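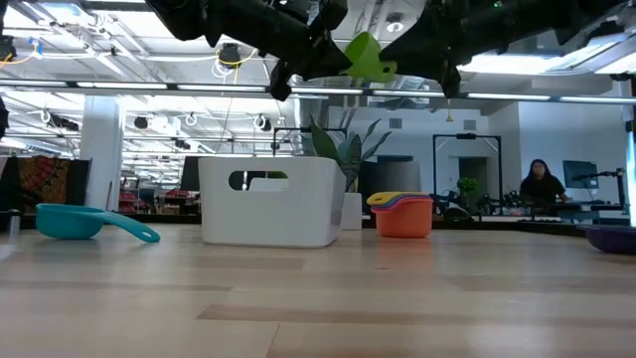
Home | Guides | Teleoperation | Forum | About

How to record a kitchen task by remote control

This guide is for people who have two follower arms, two leader arms, and now want to teach a first task. I use the Cedance recorder, but the steps are the same in other programs.

1. Choose few objects. A funnel, some scoops, bowls and a bin are enough. Light plastic forgives a hard grip.

2. Put the leader arms in the same pose as the followers before you switch on the link. If they are different, the followers jump.

3. Practice without recording. I did 39 tries before my movements became calm.

4. Record one episode. Start from the rest pose, do the task, go back to the rest pose. Stop at 600 frames, even if you are not finished.

5. Watch the wrist camera view after every episode. The fingers should stay visible at the bottom of the picture. 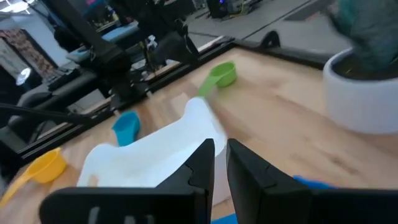
Wrist view with a soft-looking white item at the fingers and the scoops on the table.

Fast movement gives blur, mostly when you turn the wrist. Some blur is fine - but if you cannot find the object in many frames, delete the episode and go slower.

6. Change the positions of the objects every three episodes. My first set had 264 episodes with the scoops always in the same places, and the trained policy reached for those places only.

7. When you make a small mistake, correct it and continue. The robot can learn also from the correction.

Comments

Isauro Ocampo: Do you keep the episodes where the object falls?

Macario Chávez: I keep them if I pick it up again. Otherwise I delete.

larneck: Step 2 saved my gripper, thank you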